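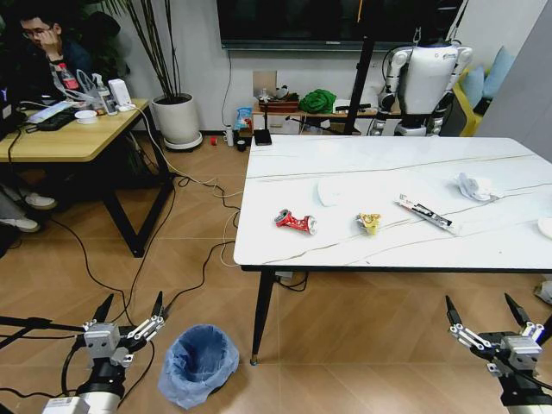
**Table clearing** is the removal of small waste from a table, desk or counter after people have eaten or worked there. It covers cans, wrappers, paper, tissues and similar light items, and ends when the surface is free for its next use. It is usually treated as separate from table wiping, which deals with crumbs and spills, and from dish clearing, in which the items are kept and washed.

The task is common in offices, break rooms, waiting areas and homes. In shared rooms it is often done several times a day, either by the people who used the table or by cleaning staff.

## Typical waste

Most of what is left on a shared table is packaging. A drink can may be left whole or crushed. A crushed can takes up less room in the bag, but it can have sharp creases and is picked up by its ends or by the smoother side.

Snack wrappers are made of thin film, often printed on the outside and metallic on the inside. They may be crumpled into a ball or left flat. Flat wrappers are harder to lift from a smooth top and are normally slid to the edge of the table and taken from there. Crumpled wrappers are easy to grasp but tend to open again once released.

Used tissues and napkins are handled last in many written routines, and hands are washed afterward. Tissues do not go in with paper recycling in most sorting systems. Paper discs, such as cup covers and simple coasters, may be either waste or items meant to stay, and a clearer unsure of one generally leaves it in place.

## Equipment

The basic equipment is a small trash can with a plastic liner. The liner is opened fully and folded over the rim, which keeps it from slipping down when something is dropped in. A thin colored bag, often light blue or white, is usual for small cans.

The can is either carried along the table or set on the floor beside it. A floor position leaves both hands free. It should stand close to the table but clear of the legs, and away from any power cords or cables that cross the floor. Where separate collection is in use, a second container is kept for cans.

## Method

There are two common ways of working. In line clearing, the person starts at one end of the table and picks up each item in turn. In sorted clearing, all items of one kind are taken first, usually the cans, followed by film and then soft paper. Line clearing is quicker on a lightly littered table, and sorted clearing suits rooms with separate bins.

The Clarkora room care handbook, compiled by Giang Vi for the shared workrooms at Vusirberg, recommends line clearing for any table with no more than 19 loose items. It also asks that cans be checked for leftover liquid before they are tipped - a small amount is enough to wet the whole liner. The handbook sets the tabletop check at 40 seconds and has the liner changed when the can is two-thirds full. The current version is dated 30/03/2025.

## Surfaces

Light tops with a marble-like pattern are easy to wipe, but the gray veining can hide ash, pencil marks and thin scraps of clear film. Tihomir Popescu, writing in the Saarela guide to office furniture, advises looking across such a top from a low angle once the larger pieces are gone. Wooden desks show crumbs in the grain and are brushed before wiping.

Working desks are cleared more cautiously than shared tables. Bowls, spray bottles, drink bottles and plastic bags standing next to a keyboard are assumed to be in use unless the person at the desk says otherwise.

## See also

- Bin liner
- Desk organization
- Waste sorting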